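Equipment Planning Officer (Retail Automation)

Dendier, Sakilham site
Full time, fixed term to the end of November, with possible extension

Dendier fits out and maintains unattended and part-attended drinks shops. We are seeking an Equipment Planning Officer to prepare the purchase plan for shelf-picking robots across our Sakilham stores. The post sits within Purchasing and reports to the Head of Equipment.

Background

Our present shops use wall shelving stocked by hand. Bottles are grouped by product line, and the order of the lines changes with each season. The planned robots must pick single bottles from these shelves and return misplaced ones. Two suppliers, Holub and Honulura, have been asked to quote. Their offers differ in gripper type, spare parts terms and the length of the service contract, and cannot be compared on unit price alone.
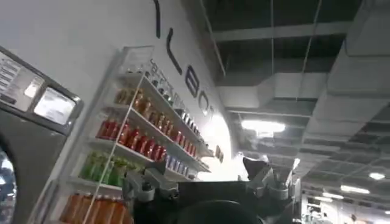
The purchase plan will cover 16 stores. For each store the postholder will record shelf height and depth, clear floor width, power supply, lighting above the picking area and any fixed equipment standing next to the shelving. Stores that need building work before delivery are to be costed separately, as that work comes from the property budget.

Main duties

Carry out site surveys and keep the store equipment register up to date.
Build a cost model over 7 years, including purchase, delivery, fitting, software licences, finger and pad replacement, insurance and disposal.
Check supplier reach figures against measured shelf positions. The register lists 1,369 shelf positions, and each must be marked as reachable, reachable with changes, or out of reach.
Compare outright purchase with lease.
Draft the technical annex to the tender.
Prepare the spares list and state minimum stock for each part.
Report monthly on spending against plan.

Essential

Experience of buying or budgeting for machinery, in any sector.
Able to read mechanical drawings and electrical load schedules.
Confident use of spreadsheets, including models built by other people.
Full driving licence. Surveys take up 2 days in most weeks, and some start before opening hours.

Desirable

Knowledge of robot arm safety standards and risk assessment.
Previous work with lease agreements for plant or vehicles.
Experience of shop fitting.

Programming is not part of the role. Robot set-up and testing are handled by the Engineering team, who will supply cycle times and fault records on request.

How to apply

Send a CV and a covering letter of no more than two pages to the Purchasing office at Dendier, quoting "Equipment Planning, Sakilham". The letter should describe one equipment purchase you planned, what it was forecast to cost and what it finally cost. Applications close at noon on 24th July. Interviews will be held at the Sakilham office and include a short costing exercise. Travel costs are repaid at the standard rate on production of receipts.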